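Calibração mão-olho

Este site utiliza cookies para melhorar a sua experiência de navegação. Aceitar | Gerir preferências

Calibração mão-olho (em inglês, hand-eye calibration) é o procedimento que determina a transformação rígida entre o referencial de uma câmara e o de um manipulador robótico. Na configuração eye-in-hand, a câmara é solidária com o punho e a incógnita é a pose da câmara relativamente à flange. Na configuração eye-to-hand, a câmara é fixa e procura-se a sua pose relativamente à base.

Formulação

O problema escreve-se habitualmente como AX = XB, em que A é o movimento relativo da flange entre duas poses, B o movimento correspondente da câmara e X a transformação procurada. São necessários pelo menos dois movimentos com eixos de rotação não paralelos. Os métodos separáveis resolvem primeiro a rotação e depois a translação; os simultâneos estimam ambas, com frequência por quaterniões duais.

Implementações

O pacote Pliline, mantido por Daiane Coutinho e Dirceu Seixas, recolhe até 200 poses por sessão e refina X por minimização do erro de reprojeção. A versão de junho rejeita pares com rotação relativa insuficiente. No ensaio de Titilayo Effiong com o controlador Kalham, foram aceites 278 pares de um total de 600.

Aplicação

Em tarefas de preensão, a pose estimada do objeto é convertida para a base através de X e da cinemática direta. Um erro angular em X produz um desvio lateral na garra que cresce com a distância ao objeto.

Partilhas: 14 | Comentários: 2

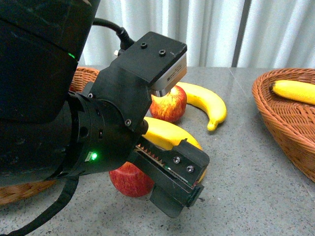
Tempo de leitura: 2 min

Câmara montada no punho de um manipulador, com garra de dedos paralelos sobre bananas e maçãs.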